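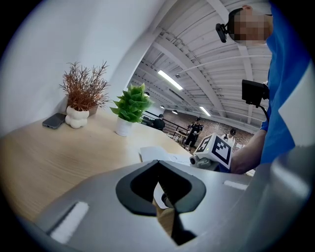
The Wutthorpe Bell

The summer Mahnaz Bakhtiari decided to find the missing verse, the whole of Wutthorpe was mad for its bell. It had hung in the chapel since 1894, it weighed more than a good cow, and it had a song that everybody knew three verses of. The song went on for four. You could tell, because the tune stopped in the wrong place, like a person halfway down a staircase.

Mahnaz had moved up from Burkstead with two suitcases and a piano accordion, and she loved that song from the first night she heard it. She loved it so much that she sang it in the bath, in the bakery queue and once, by accident, in the dentist's chair.

"There must be a fourth," she told Wenjie Liao, who ran the reading room. "Somebody wrote it down. Somebody always writes it down!"

"Somebody wrote down 3380 parish letters," said Wenjie, "and my grandmother catalogued them by colour of ink. Good luck to you."

What a week that was. Brown ink, black ink, a purple that had gone the shade of old plums — Mahnaz read the lot. She read about drowned sheep and quarrels over gates. She read a lovely letter from a boy who had walked 17 miles to Skundgate to see an elephant, and had found only the place where the elephant had been, and was thrilled all the same. She copied that one out and kept it in her coat.

Wenjie brought her tea and pretended not to be interested. By the fourth day he was pulling up a chair.
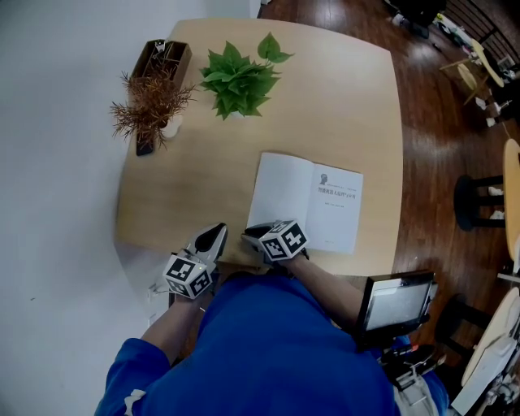

The Man at Skundgate

It was the elephant boy who did it. His name was at the bottom of the letter, and Sihan Hao at the post office knew the family, or what was left of it. An old man called Everett Ruiz-Ortega had married into them and lived up past Skundgate in a house with a green door.

So off they went, the pair of them, on the early bus with the accordion on the seat between them. The hills were glorious! Every hedge was full of something, and the driver stopped once to let a line of ducklings over the road and nobody aboard minded a bit.

Everett was in his garden, tying up beans.

"The bell song," he said. "My wife's lot used to sing that at funerals. And weddings. They weren't fussy."

"All of it?" said Mahnaz. "Right to the end?"

He wiped his hands down his trousers and thought.

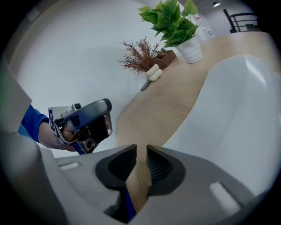
"Sing me the third," he said, "and I'll see if my mouth remembers."

She played it on the doorstep with her heart going like a drum. She got to the bad place, the halfway stair, and kept the chord open, and the old man came in underneath her in a cracked, sweet voice. It was a verse about going home. There was snow in it, and a lantern, and a dog who knew the road. The tune walked down the last few steps and stood on the floor.

Wenjie had his pencil out and hadn't written a word.

"Again," he said. "Please. Would you do it again?"

Everett did it five times, and then he made them eat beans.

They sang it the whole way back on the bus, and the driver had the chorus by Wutthorpe.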